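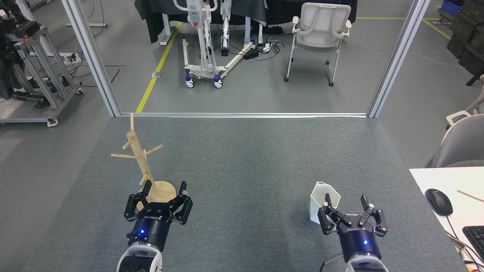 One visitor asked at the outset why a machine should need to be shown the same small task so many times, when a child would need to see it only twice. The question was put to the host team at the Rumari laboratory in Britley during the open day held on 14 November 2020, and much of the morning's program served as an answer to it.

The delegation was received in the main hall and given a short introduction to the Kanaujia project, under which the laboratory gathers examples of household tasks for a learning system. The work began in September. At the time of the visit the collection held 359 accepted examples of a single task, in which a cup is to be hung on a wooden mug tree by a pair of robot arms. A further 113 had been recorded and set aside for review.

Each example is made by an operator who guides both arms from start to finish. The movements of the arms and the camera views are stored together, along with a short written label. Operators work in pairs and change places after a set period. The hosts explained that an attempt in which the cup is dropped is kept, provided that the operator picks it up again and completes the task. Attempts that are abandoned are stored in a separate folder and are not used for training at present.

Members of the delegation were then invited to the work area, where the cup and stand are placed on gray carpet and the position of both is changed between attempts. The hosts regard this step as the one most easily neglected. An early set of examples, recorded with the stand always in the same spot, was of little use once the stand was moved. 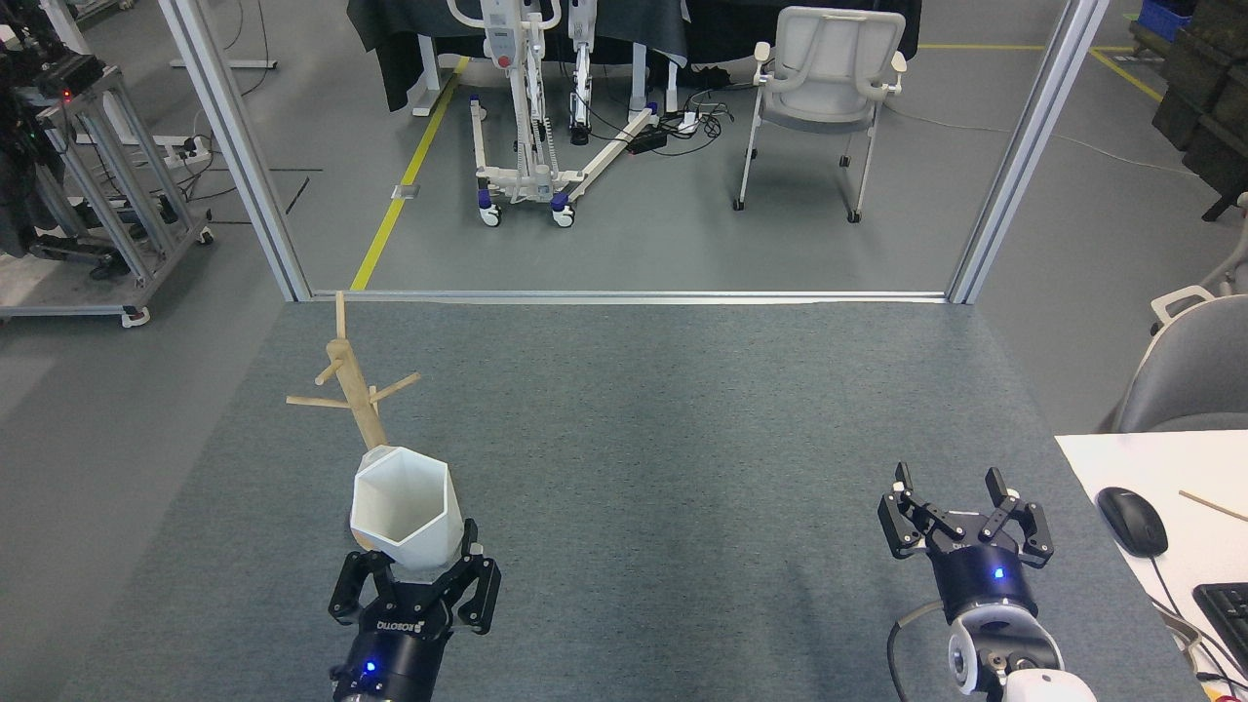 A second visitor remarked that paper records would have caught that mistake sooner, and asked whether any were kept. The hosts replied that a written log was introduced in the third week and is now filled in before each session. Labels are checked in Cludix, the laboratory's own review program, by a person other than the operator.

The discussion that followed dealt mainly with quality. Reviewers grade each example on a scale of 4 levels, and the lowest level is excluded. Several members of the delegation asked that the grading guide be shared with visiting institutions, and the laboratory agreed to send a copy on request.

The visit closed with a tour of the storage and computing rooms. A return visit is under discussion.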